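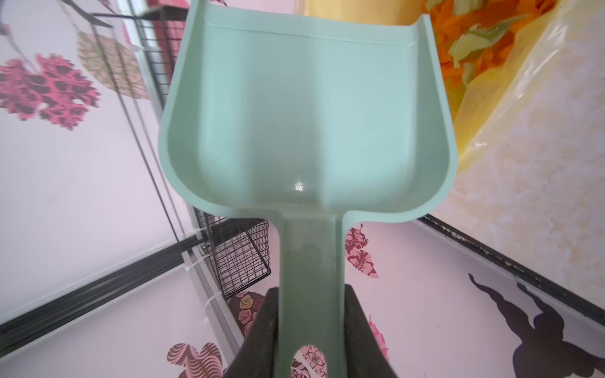

Wrist camera view, mint green scoop held by the handle.

Ticket 1736: scoop turns in the gripper
Opened by: Elsie Bellamy
Assigned to: Trevor Ackroyd
Status: open, waiting on parts

2024-03-19, Elsie
Arm picks up the scoop fine but the handle twists when the bowl is loaded. Out of 20 tries it tipped the load on 6. Grip force is at 60 per cent. Raised it once and the handle bowed, so I put it back.

Trevor
Where are the fingers closing? The handle is narrow and the left finger is flat-faced, so there's very little to stop it rolling. Try nearer the neck, past the oval hole.

Elsie
Moved the grip point up roughly 15 mm. Better with a half load, still rolls with a full one. Also lost the scoop outline twice. The bowl is pale inside and the panels behind are pale pink with flower decals all over.

Trevor
Second one is a vision problem, please open a separate ticket. For the roll, I'll print finger pads with a shallow groove in soft filament. Clive has the Javard printer until tonight.

Elsie
OK. Keeping to half loads for now. New ticket is in for the outline.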